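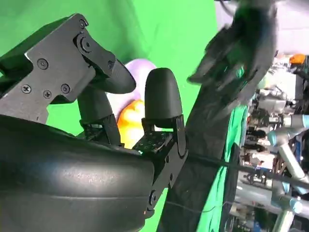

How do I get a screw out when the head is chewed up?

Lay a wide rubber band flat over the head, press the screwdriver into it hard and turn slowly. If the tip still slips, go up one driver size and try again before you reach for anything with a motor.

That's the question that fills our inbox every December, when half of Wultance is assembling a trampoline. The rest of this page is for everyone who'd like to avoid having to ask it.

Use the right driver. Most ruined screws are ruined by whatever was closest in the third drawer, and in our house that was a butter knife until well after 2000. A Phillips driver should sit down in the cross and stay there when you let go of it. If it wobbles, it's too small. If it perches on top, it's too big. Flat-head drivers should be as wide as the slot is long, and kept for flat-head screws, although we all know they will be opening paint until the end of time.

Push more than you turn. When a screw is stuck, most of your effort should be going straight down the shaft. People do the reverse, then write to us about the colour of their language. 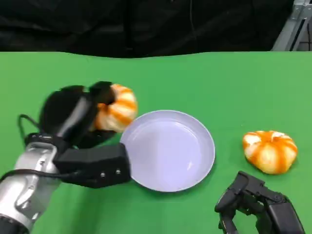 Work out what you've got before you buy a kit. The 256-piece set at Aerts is handsome and comes in a case like a trumpet's, and I have used four of the pieces. For an ordinary home you want two sizes of Phillips, one decent flat-head, and a set of hex keys that starts at 2 mm. Add a stubby driver if you have any cupboard hinges mounted hard up against a wall, as every builder seems to enjoy doing.

Keep the hex key. The one that comes in the flat-pack box feels disposable and you'll want it again in six months when the chair starts leaning. Tape it underneath the seat. Mine from the Oltitz dining chairs has been under there for years, along with some chewing gum I'm choosing not to investigate.
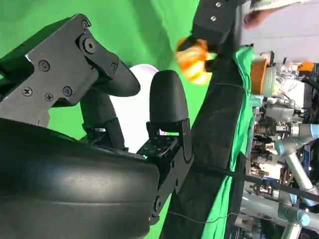

Phillips on the flat plate, hex socket at the pivot.

Tighten in rounds. With anything held on by several screws, start them all by hand, bring them all to snug, and only then do the final turn. If you crank the first one down hard, the last hole will have moved to another suburb. This goes for door handles, hinges, toilet seats and the Cusberg bookcase, a piece of furniture that has tested more marriages than caravanning.

Loose hinge in soft timber? Take the screw out, pack the hole with wooden toothpicks and PVA glue, snap them off flush and leave it overnight. Put the same screw back in the morning. A longer screw also works, right up until it comes out the other side of the cupboard door.

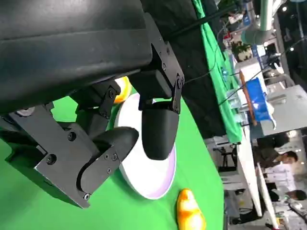

For a rusted screw, put a drop of penetrating oil on the head and give it 30 minutes. Go and make a cup of tea. Then tap the end of the driver with a hammer a few times while it's seated, and try tightening the screw a fraction before undoing it. It feels wrong and it often works. Wipe up the oil before it finds the carpet.

Small screws wander. Stick them to a strip of masking tape in the order they came out and write on the tape what they belong to. "Back panel, left side" is a good label. "These ones" is a label I have used.

Leftover screws go in one jar. I know you have several. When the jar is full, tip it out on newspaper, keep the good brass ones and anything with its nut still attached, and take the rest to the scrap metal bin at the tip. You will need one of them the following weekend. Aerts sells them singly, from the little drawers beside the key cutter.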